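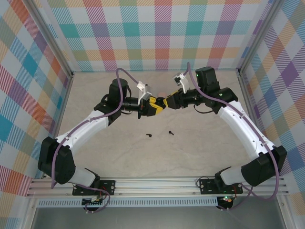

Pastel plaid on three walls, pale marble texture on the floor, and two small black pieces lying on it.

I have never trusted the case for cheerful work surfaces. The Veltwood catalog gives it 20 pages: color lifts the mood, a lifted mood makes careful hands. Maybe. I put up a plaid a lot like this one behind my own bench in June, teal and orange and pink and the rest, and my hands are as clumsy as they were in front of bare white board.

What I will defend is the plain floor. Small black parts on a pale beige panel are easy to find, and that has saved me more time than any wall ever did. Put the same two bits down on the plaid and I'd expect to be hunting for them under a lamp.

Jolanta Wróbel, who shares my workshop, thinks I'm being a crank. She says the walls are for looking at and the floor is for working on, so why should they match? Fair enough. But she also bought the Drevum mat with the flower print, up to 200 dollars with the trim, and I notice she does her fiddly jobs on my side.

Faint veining is as far as I'd go — and even then I'd want to drop a few screws on a sample before paying for it. The walls can stay. I'm not taking them down twice.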